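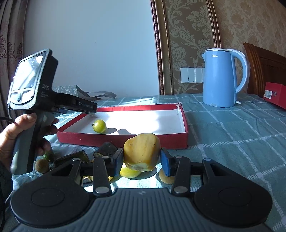
Pear held between the blue pads, red tray behind.

Home Blog Projects Club notes About

Gripper notes, part four: fruit

The Doddale club has moved on from blocks. For the autumn project we each take a hand-held gripper home, record ourselves picking things up and putting them in a tray, and send the recordings to the shared drive. The model gets trained on whatever comes back. My share is fruit and other small items, done on the kitchen table.

The total before this week was 1328 episodes across the club. It is now 1489, and most of the difference is mine. An episode is one item, one pick and one place. I work in blocks of 20, then rearrange the table before starting the next.

Some things I have noted for whoever takes over the set:

Pears are awkward. The pads are flat and a pear is not, so the contact patch is small and moves as you close. Gripping at the widest point gives the best hold but the fruit tends to tip. Slightly above the widest point is better, with the pear upright and the approach kept level.

Closing speed matters more than I expected. My first block was too quick and the model trained on it copied the habit - it shut the jaws before they were properly round the fruit. I now count to two on every close. It is dull but the plots are cleaner.

Flat slices are the worst case. The pads have to come down almost to the cloth, and a checked cloth rucks up if you press on it. I have put slices last in each block so that a bad one does not spoil the rest.

Clutter is deliberate. The Trodcombe group recorded single items on a bare table and their model did well until a second item appeared. We agreed to keep several things near the target at all times.

File names follow the Dorno scheme: site, item, block, episode. Please do not put spaces in them. The upload script still fails on spaces and I have not had time to fix it.

Next job is to bring my pear count up to 100, then swap over to the Soriano pads, which are softer and a little narrower. I will post the comparison when both sets are in. The club meets on Tuesday as usual, and I need the spare charger back.

Share 4 Comments 7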